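Chapter 4: Lids Off

Before we get to any of the proper parts I want you to take the side off a computer and just have a nosey. I put this off for years. I thought there'd be something in there I could break by breathing on it, and when I did finally open my first one (an old office desktop from a clear-out in Prerthorpe) I sat and stared at it for a whole evening and touched nothing at all! So we'll do our staring together, and then we'll get on.

Switch off, pull the mains lead, and leave your tea in another room. The first thing most people notice in an office machine is how much of the plastic is bright blue. 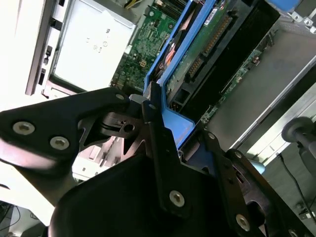

Text by Naima Zaki
Revised 10/20/22

Blue, on a lot of these machines, is the maker's way of saying "you can put your hands here". Latches, brackets, drive carriers, that sort of thing. Other makers use green, some don't bother, and my Lekitz had everything in the same glum grey, so do look in the manual if you have one. If a piece won't shift, stop and hunt for a catch. I have snapped 46 plastic clips in my time — yes, I keep them in a jar — and nearly every one went because I was pulling when I should have been looking.

Next, find where the power comes in. Follow the mains socket inwards and you'll come to a metal box with a label on it. Read that label before you do anything else, and copy it into your notebook. Please don't ever open the box itself.
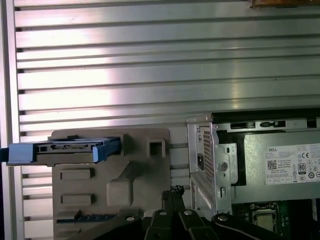 Fig. 4.2 Power supply with its label, and a blue drive caddy in its bracket.

Now for the boring bit, which is where you're going to work. You want a flat surface, decent light, and somewhere for every part to go as it comes out. I used saucers to begin with. These days I like anything with slots and pockets fixed to the wall behind the bench, so nothing gets swept on to the floor by my sleeve.
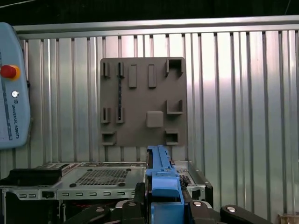
Hélène Carrier wrote to me after the first edition to say that egg boxes beat the lot, one screw size to each cup, and that she'd stripped 50 machines that way without losing a screw. I've tried it and I'm nearly converted.

Right, the board. It's the big flat green thing (usually green, anyway) and everything else plugs into it or sits on it. Find the processor in its socket first, then the long thin memory slots, then trace one cable from end to end with your finger. Just the one! Cables look like a terrible tangle until you've followed a few home. 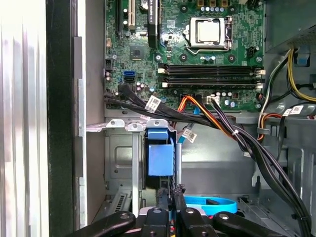

Draw it before you unplug it, says El-Sayed, even if you draw like a toddler, and write down which way round each plug goes. I'd add a photo as well, but the drawing makes you look properly.

Keep your sketch somewhere safe. We'll want it again in section 4.1, when the memory comes out.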